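Lusia reflective dog coat

Price: £50, any size
In stock, posted from our workshop in Warness

Hello! I make the Lusia coat for people like me, who walk the dog after tea and don't see daylight from November till the clocks change. I started sewing them for my own greyhound (she feels the cold something rotten) and then the neighbours wanted one, and now there's a whole cutting table in the spare room. The shell is a tightly woven waxed cotton and the lining is brushed fleece. Wide reflective tape runs down both sides and once across the chest. 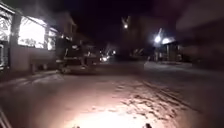 Sizing

Measure from the base of the neck to the base of the tail with the dog standing up. Mine always sits down, so have a biscuit ready! Sizes run from 1 to 5. If you're between two, go up for a hairy dog and down for a smooth one. Deep-chested dogs should have the long belly strap, no extra charge, just write it in the order notes.

The tape

I tried a few and settled on the one from Ratanaporn, sewn on with a double row of stitching. It stays flexible and doesn't crackle when the dog moves, and my old girl hated the stiff stuff. It needs a light to bounce back, so do carry a torch as well.

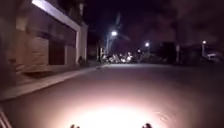

Street after dark, with a building along the left

The fastenings are Diro side-release buckles, the chunky ones you can work in gloves. There's a slit at the back of the neck for the lead, with a flap over it to keep the rain out.
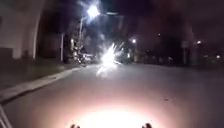
Night-time road and kerb

Washing

Sponge the outside with cold water and leave it to dry on a hanger. Please don't put it in the machine, the wax comes off on everything (ask me about my tea towels). The lining unclips, and that part can go in at 30 with your normal wash, no softener.

Weight and postage

A size 3 weighs 373 g, lining included.

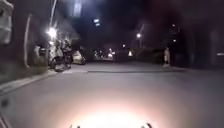

Everything goes second class in a paper mailer unless you ask for something quicker. Swaps for a different size are free as long as the coat hasn't been out in the mud, and I'll happily look at a photo of your dog wearing it if you're not sure about the fit. Spare linings and straps are on the accessories page, item 1251 for the long belly strap.

Page updated October 2, 2023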